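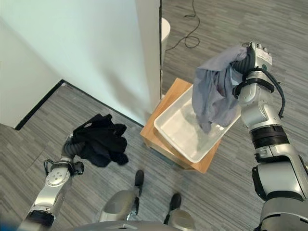 Shallow tray, translucent white, on a light wood base. Gray and black cloths not included.

Flestell Shallow Tray, Rectangular

The Flestell is an open tray for sorting and holding small textiles: cleaning cloths, dish towels, napkins, socks. It is supplied without a lid. The walls are low and slightly flared, so a cloth can be dropped in or lifted out from any side, and the corners are rounded inside and out for wiping down.

Material
Translucent white plastic, food-safe grade, single molding. No seams or inserts. The color is not painted on and does not chip. Fine surface scratches from stacking are normal and are not covered by the warranty.

Use
Place on a flat, stable surface. The tray has no feet and will sit on a stool, box or shelf that is smaller than its own base only if the load is centered – wet cloths piled at one end can tip it. Damp items may be left in the tray overnight. There are no drain holes; for dripping laundry, see the Rukon, which has a slotted bottom and a separate drip pan.

Specifications
Maximum load: 5 kg, evenly spread
Maximum washing temperature: 60 °C
Dishwasher: top rack only
Nesting: yes, with other Flestell trays of the same size
Lid: sold separately (Atum flat lid, clear or white)
Carton quantity: 100
Item number: 198

Compatibility
The Atum lid fits trays from the current mold only. Trays with a square rim come from the old mold and need the Blöndal clip lid, available until stock runs out. The two rims do not nest with each other. Check the rim before ordering lids for an existing set.

Ordering
Single trays ship flat side down in a paper sleeve. Full cartons ship on request and are not split. Orders for the white lid placed before September were filled with clear; exchanges are still accepted if the sleeve is unopened.

Page updated 06/11/2021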